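Workshop tips: comparing two-finger grippers in simulation before you buy

Most of the time lost on a gripper comparison goes into setup. The notes below come from trying the Tornetti and Brelmont hands on the same simulated arm, with the same lumpy teal part, over 296 grasps in January. They apply to any two-finger hand and most small arms.

1. Strip the scene first

Take out the floor, table, and walls. A plain gray backdrop renders faster, and a bad contact shows up at once against it. Put the table back when you start testing approach paths, and keep both versions of the scene file under separate names.

2. Start with the hand pointing straight down

Use one home pose for every hand you test. A vertical wrist makes it easy to see whether the part is held between the fingers or pressed up against the underside of the hand beside one of them. The second case can still register as a grasp if the controller only checks for contact. Set the check to require force on both fingers.

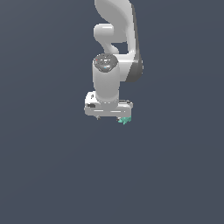 3. Turn the wrist and look again

A grip that looks fine from the front may be at one end of the hand. Rotate the last joint, angle the hand, and save a view from the same camera. With a white hand, pick a backdrop dark enough to separate the edges of the housing. We used slate blue and left the anti-aliasing off. The stepped edges are ugly but do no harm to the results.

Write down the joint values with each saved view. Matching them up later by eye took Aleksi Jääskeläinen most of an afternoon.

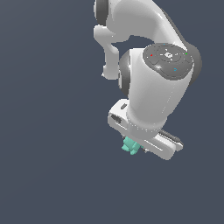

4. Add a close camera

The wide view tells you where the arm is. It says little about contact. Place a second camera level with the fingertips and near enough that the part fills a good share of the view. Look for the side of the finger lying directly against the part, and check which bit of the part it touches. Smooth, rounded areas give steadier contact than crumpled ones with many small facets.
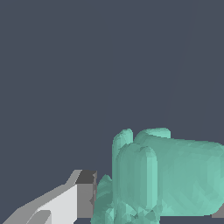 If the contact point jumps between steps, simplify the collision mesh before touching the friction setting. The Lahtinen controller ran 9 solver passes per step by default. Dropping to 8 caused chatter with the Brelmont hand and made no difference with the Tornetti.

5. Change one thing per batch

Hand, controller, or camera – never two together. Name the batch after the thing that changed. Our Serkstead camera profile was swapped halfway through a batch and the whole batch had to be run again.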